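Subject: Re: [harbor-response] Tide gate drill in August – boom lengths?

Madalena Tavares wrote:
> Has anyone settled how much boom we're bringing to the Brirnora drill?
> The plan still says 408 feet, but that was for the old gate. Also,
> who is talking to Nerkness about the skimmer?

Hi Madalena and all,

I went back through the plan last night and 408 is wrong, you're right. With the new gate we need 603 feet across the channel, plus a spare 119 for the marina side if the wind comes up like last year (please let it not!). The trailer holds all of it as long as the anchors ride in the other truck.

Nerkness is on me. I left them a message and they want a yes or no on the skimmer by the end of the month. My vote is yes – the small one, with the longer hose.
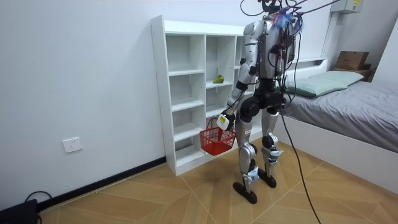
Robot and white cubby shelf, bedroom

Two more things while I have you. The state folks asked for our contact sheet again, and the one on file still has Jiang as the night number, so send me your current cell if you haven't. And can somebody with a key check the absorbent pads in the Cludatetti shed? The log says 226 but I'm pretty sure we used a bunch at the fuel dock and never wrote it down.

Low water is a little after 7 in the morning, so I'd like boats in by 6:30. I'll bring coffee.

Kaiwen Fu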